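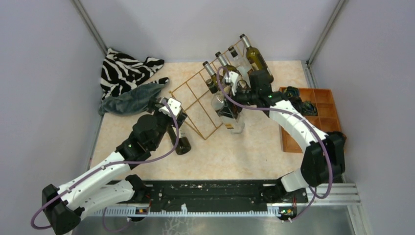

## Terken bottle set, collection notes (thread)

**1/** Notes on the bottle rack task, written while the settings are still fresh. Two arms, one fixed camera, one wire rack, bottles in clear and green glass. The target is 300 usable demonstrations before we train anything. Posting as we go. Apr 9, 2023.

**2/** The task as written on the sheet: every bottle ends up in the rack, neck pointing to the back left. Either arm may do the placing. An episode ends when both grippers are open and clear of the glass.

**3/** Clear glass is the hard part of the set. The base of a big clear bottle over a beige mottled table has very little edge to it, and the policy has to find that edge from pixels. Green glass with a silver neck gives it far more to work with.

**4/** So we weight the starts. Two thirds of episodes begin with a clear bottle out of the rack. The first batch had it the other way round and the trained policy closed on air beside the clear ones. Harriet Lyons spotted this from the gripper width logs before anyone had watched a rollout.

**5/** The cloths and the wooden tray stay in. They are not part of the task. Sunita Shakya shuffles them between episodes from a printed list of layouts, and the layout number goes in the episode header.

**6/** Why a list: people asked to scatter things at random put them in the same few places. We measured this in March. Cloths went to the back left far more often than anywhere else.

**7/** Operator rules, current version:

- approach the body of the bottle, never the cap
- no regrasp in mid-air; set it down and start again
- if glass touches glass hard enough to hear, mark the episode and carry on
- do not correct the other arm's mistake without pausing first

**8/** The pause matters. Without it the two arms' actions overlap and the model learns to move both at once for no reason. Three seconds still, then recover. Recoveries are kept and tagged, and they are worth more to us than clean runs.

**9/** Rejected episodes are kept too, in a separate folder. Natália Mota is using them to train a success classifier. It agrees with the human labels on plain failures. It is poor on a bottle that sits in the rack but has rolled slightly, so those still go to a person.

**10/** Cable routing: leave slack at the elbow and check it at the start of each session. A tight loop pulls on the wrist near full reach. It shows up as a small steady offset in the joint readings, easily mistaken for bad calibration. We lost an afternoon to that.

**11/** Asked by several people: yes, we tried simulation. 2,000 simulated episodes on the Clullanen model of the rack. It helped with reaching and did nothing for the last few centimetres. Bars that thin flex a little under a bottle and ours didn't.

**12/** Count to date is 200 accepted. The remaining hundred will all start with at least one bottle lying flat on the table, as that is where the held-out failures are.

**13/** Girish Bhatt is writing up the file format. Joint positions, gripper width, video and header, all on one clock. Questions on the format to him, questions on the task to me. Next post when the first full training run has finished.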